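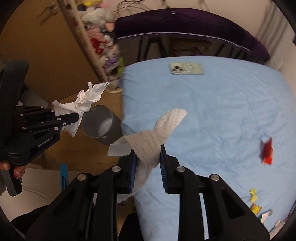 Figure 2. Clearing the bed: paper towel and tissue first, waste bin on the floor beside the bed.

Print this section | E-mail this section
Reading time: 4 minutes

Section 2. Clearing and Making Up the Bed

This section covers the Skatwood upholstered bed and the Wodano fitted sheet set. Read it before the first use of the bed and again whenever the sheet is changed. Assembly of the frame is covered in Section 1. Care of the headboard fabric is in Section 3.

2.1 What you need

Waste bin, open top
Small bag or liner for the bin
Soft brush or a vacuum cleaner with an upholstery nozzle
Clean fitted sheet (Wodano item 1144 or the same size)
Dry white cloth

2.2 Clearing the surface

Clear the bed completely before lifting any corner of the sheet. Small papers and wrappers roll toward the low side of the mattress as soon as the sheet moves, and from there they drop between the slats.

1. Place the waste bin on the floor next to the long side of the bed, within arm's reach. Do not stand the bin on the mattress.

2. Take phones, glasses, chargers and remote controls off the bed and put them on a table or shelf. A phone lying near the headboard is easily rolled up in the sheet and ends up in the wash.

3. Pick up used tissues and paper towels. Grip them in the middle and lift straight up. Put them directly in the bin.

4. Pick up candy and snack wrappers. Fold sticky wrappers inward before you lift them.

5. Check folded slips of paper before throwing them out. Receipts for the bed or mattress should be kept with the warranty card.

6. Run a flat hand over the sheet from the headboard to the foot end. Crumbs and small scraps can be felt more easily than seen, particularly on light-colored sheets.

NOTE: If your waste bin has small holes in the side wall, use a liner. Crumbs and damp tissues can otherwise leave marks on the floor.

CAUTION: Do not use the sheet to gather up trash and shake it out over the bin. Hard objects can strike the bed frame and chip the finish.

2.3 Removing the sheet

1. Start at the foot end. Free both corners.

2. Move to the headboard end. Slide your hand down between the mattress and the headboard with the palm facing the mattress. Rings and watches can snag the upholstery, so take them off first.

3. Free the two remaining corners and fold the sheet toward the center.

4. Shake the sheet outdoors or over a hard floor. Look inside the corner pockets before washing.

2.4 Cleaning under the mattress

Do this each time the sheet is changed, or at least once every 20 days if pets sleep on the bed.

1. Raise one side of the mattress. Two people should do this with the larger mattress sizes.

2. Brush or vacuum the slats from the center outward.

3. Pick up anything that has fallen through to the floor. Keep fingers clear of the slat ends.

4. Lower the mattress slowly and check that it sits evenly within the frame.

5. Repeat on the other side.

CAUTION: Keep lamp cords and charging cables out of the gap between the headboard and the wall. A cable pinched by the bed frame may be damaged. Pull the bed forward before freeing a trapped cable.

2.5 Fitting the clean sheet

1. Find the care label. It belongs at the foot end, left corner.

2. Fit both corners at the headboard end first, tucking the elastic fully under the mattress.

3. Pull the sheet toward the foot end and fit the remaining corners.

4. Smooth the surface by hand. Fine wrinkles are normal with a new sheet and lessen after the first few washes.

NOTE: If a corner keeps slipping off, the sheet may be too shallow for the mattress. Ask your dealer for the deep-pocket version, item 944.

2.6 Stains found while clearing

Damp tissue or a melted candy wrapper can leave a mark on the sheet. Blot with the dry white cloth. Do not rub. Wash the sheet the same day if possible, following the care label. If the mark has gone through to the mattress, blot it with cold water and leave the bed uncovered until fully dry.

The Pešek mattress supplied with some sets has a removable cover. Unzip it only for washing.

2.7 Spare parts

Slats, slat holders and replacement legs are ordered through Inport. Have the frame number ready. It is printed on a sticker on the inside of the side rail, near the headboard. The order desk is closed on Friday afternoons and during August.

Print this section | E-mail this section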